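Software Engineer, Perception and Trajectory Tooling
Wukotau, Manipulation Data Group
Full time, on site in Skernell, two remote days possible after probation

The group builds the software that turns hand-held gripper recordings into training data for manipulation policies. The current archive holds 3,172 recordings of desk and kitchen tasks. Processing runs on Brorik, our in-house pipeline, written in Python and C++.

You will own the stage between raw video and accepted trajectory. The work includes:

Fisheye calibration and checks for drift between sessions
Visual-inertial pose estimation, including recovery after tracking loss
Fiducial marker detection and finger width estimation
Time alignment of video and inertial streams
A review tool used by 35 annotators to accept, trim or reject recordings

Required:

Solid C++ and Python, with code you can show or discuss in detail
Working knowledge of camera models, rigid-body transforms and nonlinear least squares
Experience debugging a SLAM or odometry system on data you did not record yourself
Comfort with Linux, Git and continuous integration

Useful but not required: ROS 2, CUDA, diffusion policies, motion planning for six-axis arms.

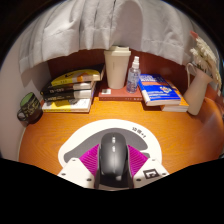 The regression suite has 62 reference recordings and must pass before any change to the pose estimator is merged. Extending it to small objects, where the fingers hide much of the item being held, will be one of your first tasks. Batch jobs run overnight on a shared cluster, with a limit of 700 GPU hours per month for this group.

The position reports to the perception lead and starts in September. Relocation support is available.

To apply, send a resume and one page on a tracking or calibration fault you diagnosed, quoting reference Garcia. The interview has two parts: a code review and a technical discussion. There is no timed coding test.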